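The bus for the governor's open day left the Dekside depot at 7 in the morning, which the invitation described as "mid-morning." There were 30 of us on it, mostly reporters, with a few people from the regional papers who had brought their own sandwiches and turned out to be the smart ones.

The governor was to open the new Public Answers Center at Skoso, an hour and a half up the valley, and then take questions from anyone who asked. His office had been saying for weeks that this would be the most open press day the province had ever held. The word "open" was on the lanyards, the folders and the side of the bus.

We were walked through security twice, the second time because the first line had been set up at the wrong door. After that came the tour. Rasmus Navickas, the deputy press secretary, led us past the call desks, where staff in new headsets take complaints about roads, pensions and heating bills. I asked how many calls came in on a normal day. He said the center had not had a normal day yet. I wrote that down and underlined it.

Upstairs is a floor of guest rooms for officials who stay late. Then another hallway, another ribbon, and a plaque with the name of the builder, Widorix, spelled two ways.

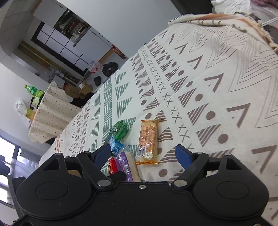
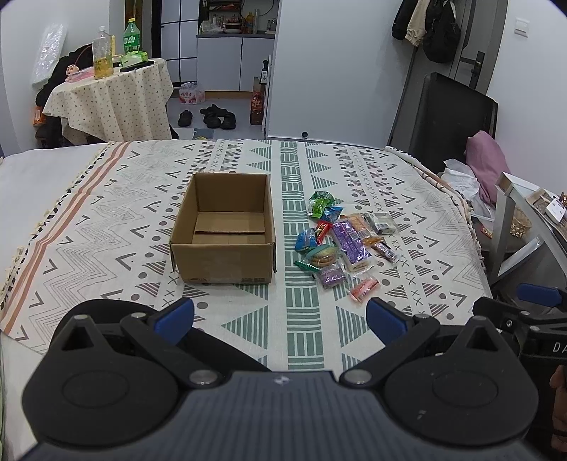

Wrapped snacks in the first photo, a chevron-print throw in the second.

The news conference was set for noon and started at ten past two. The hall had 100 chairs, and the front rows were kept for local party members, who clapped when the microphone was tested. Emlyn Skyrme, who has covered this governor since he was a city councilman with a mustache, had bet me a coffee that the first question would be about the bus service. It was about the school choir. Neither of us got the coffee.

He talked for 91 minutes. We heard about the Kamolrat bridge (on schedule, though he didn't say which schedule), about young people, about his fondness for skiing. When a woman from the evening paper finally asked if he would run again in February, the room sat up. He said it was a very good question. He said he had been thinking about it, that the people would be told at the proper time, and that the proper time would be announced. Then he called on a man in the second row who wanted to thank him for the parking lot.

Navickas handed out the transcript as we boarded. It was four pages long and left out the question about February.

We were back in Dekside after dark. The driver had the governor on the radio.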